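Condance hybrid, 12V battery drain when parked

mkeller8
458 miles on it and the 12V drops flat after 4 days parked. Dealer says normal.

Stustholm
Not normal. Measure parasitic draw with the hood latched and the fob well away.

torque_dolan
Disagree. The telematics unit wakes every 8 hours. Four days is short, but I'd load test the battery first.

Stustholm
A wakeup lasts 2 minutes. Doesn't add up.
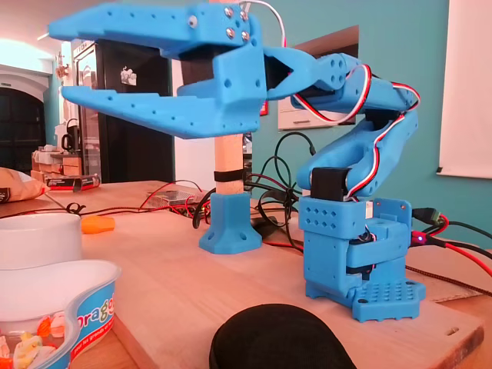
Blue printed arm, gripper open

mkeller8
Load test passed. Pulling fuses next.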